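13 February 2018
Notebook, sorting cell, toy return line (Zurham site)

Continued from the page before. The arm is still on the practice table and not on the line. I write down today what changed for the people, since until now this notebook was only about grip force and cables.

Before August we had the returns of Flinosness done fully by hand. One shift handles 700 pieces on a normal day. A person takes a toy from the tray, looks at it, decides, and drops it in one of the boxes. The looking is fast. The reaching is what makes the shoulder hurt, and the far box is always the worst. With the Zirier program the idea is that the arm does the reaching and the person does the looking. I am now less sure that these two can be separated so cleanly.

What the sorters told me at the morning break:

- They do not like to wait for the arm. A hand sorter already has the next toy in the left hand while the right one drops. The arm does one thing, then the next thing.
- They liked that it does not matter to the arm if a toy is unpleasant to touch. The soft spiky balls collect hair and everybody hates them.
- Two of them asked if they will be moved to packing. I said I do not know. This was the truth but it was not a good answer, and I should ask upstairs before I am asked again.
- One said that by hand she feels a split seam before she sees it. We have no replacement for this. The gripper does not tell us anything about a seam.

The last point I take seriously. If the person only looks, then we lose what the fingers know. Maybe the right order is: person touches first and passes to the arm, arm drops in the box. Then the tray must be on the person's side. To try.

Trial of today. We agreed on 40 picks without help. If someone has to put a hand in, it is written as help, also when it is a small help. Last time we were too kind with ourselves about this.

Result: help needed 3 times. All three were with cloth lying over other things. The arm closes on the fold and takes something with it, or it takes nothing. Small hard toys are good. Balls are better than I expected, also the slippery ones, if they have free space on two sides. Against the wall of the tray they are bad.

Boxes: the hole is enough for a ball if the approach is straight from above. With a long toy it touches the paper at the edge of the hole. We should make the top from something stronger, or make the opening bigger. I prefer stronger, because with a big opening the sorters will throw from a distance (they do it already in packing, and then half is on the floor).

Sirko fixture: not used today. The clamp is still loose and I do not want to fight with two problems in one day.

Work position. For the trial the watcher stood by the table for 90 minutes. That is too long. Standing and watching is more tiring than standing and sorting, I tried both this week and I feel it in the back and in the head. Any plan for the real line must have a change of persons in it, and a chair. Please do not let this chair disappear from the budget again.

Noise is fine, one can talk normally next to the arm. The sorters noticed this before I did. They talk a lot during the shift and I think it would be a real loss if the new layout puts them too far from each other. In my drawing from last week each person has an own station with an arm between. I will draw it again with two persons facing.

Open:
- ask about the packing question, get a clear answer, and tell it to everybody at the same time
- stronger box tops
- try the order "person first, then arm"
- cloth: maybe take out by hand at the start, and not count it for the arm
- label the cables, I stepped over them all day
- the stop button must be reachable from the sorter's place too, now only I can reach it well
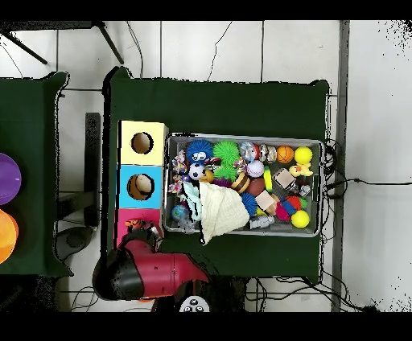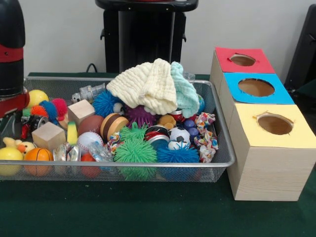 Toys in the tray and the three drop boxes, practice table. Cloth on top of the pile in both, see my remark about folds.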